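Recappers wanted: come watch old TV with us and write about it

Stendari is looking for up to 4 new recap writers to start in November.
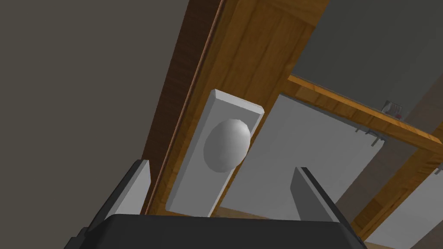

We're a small site with a big soft spot for television that got made, got aired, and then got mostly forgotten. Miniseries with too many cousins. Detective shows that ran one season. Soap operas where the same actress plays her own twin and both of them are mad at the gardener. If you've ever paused an episode to text a friend in all caps about a hat, please keep reading!

Our next big project is Wasum, a family saga about a shipping dynasty that runs 19 episodes and has (by my estimate) one sensible character, who leaves early. Piroska Szénási and I have been wanting to cover it for ages, and it's too much show for the two of us. We'd like to split it among a group, with each writer taking a run of episodes and everybody piling into the comments on everyone else's posts.

What you'd be doing:

Watching your episodes, twice if you can stand it
Writing a recap of each one, usually 1,200 words or so, longer if there's a wedding
Picking a few favorite lines for the end of the post
Hanging out in the comments the evening your recap goes up

You don't need a degree or a byline anywhere. We do want people who can be funny about a show while still liking it. Ilze Strazds came to us from the comment section, where she had written what amounted to a full essay on the butler in Pesonen, and she now edits all our costume drama. She'll be your editor on this one too, and she is very kind about commas.

Pay is a flat fee per recap, paid the month it's published, and we'll send you the rate before you commit to anything. Work from wherever you are. Subtitles are available for every episode.

To apply, send us a sample recap of any single episode of anything made before you were old enough to drive. Keep it under 800 words, paste it right into the email (no attachments, please), and tell us which show you'd defend at a dinner party. Write to Margit Gál using the contact form and put WASUM in the subject line. We read everything and we'll answer everyone, though it may take us a couple of weeks.

Questions are welcome in the comments. Spoilers for episode 4 are not, Piroska hasn't seen it yet!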